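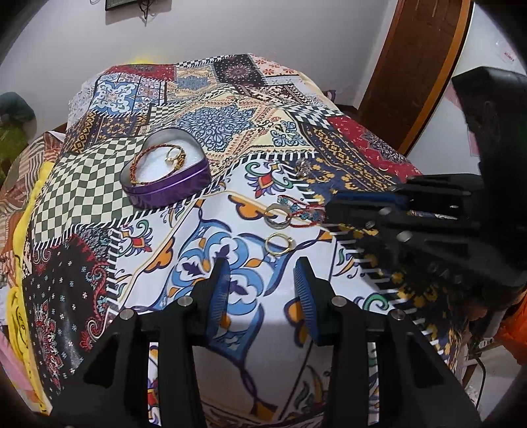

When does the fee for moving out of a unit change?
The new fee takes effect in June, and owners who have already booked the elevator pay the old one.

Merndale Condominium Association
Minutes of the regular meeting, May 24, 2018

Quorum was met. Minutes of the previous meeting were approved as sent out.

Sales and leasing. Units 263 and 277 are under contract. Unit 19 was taken off the market by the owner. The board received a lease application for the second bedroom of a unit on the Escobar Street side. Tabled until the owner sends the signed form.

For Sale signs. Two owners asked to put signs on the front lawn. The rules allow one sign in a window of the unit and none on common ground. Motion to leave the rule as it is. Passed.

Open houses. Agents have been propping the lobby door open on Sundays. Porkine Management will write to the listing offices. Agents must meet visitors at the door and take them up.

Resale packets. Porkine now needs ten business days to prepare a packet. Several owners said this is too long when a closing date is set. Porkine will report back on a rush option and what it would cost.

Lobby. Firna Painting quoted $2000 for the lobby and mailbox area. The quote does not cover the ceiling. Motion to accept, with the color to stay as it is now. Passed, one opposed.

Move-out fee. Approved as posted.

Owner comments. Gutter over the north entrance still drips. Request for more guest parking, no action.

Next meeting in June, same room. Adjourned.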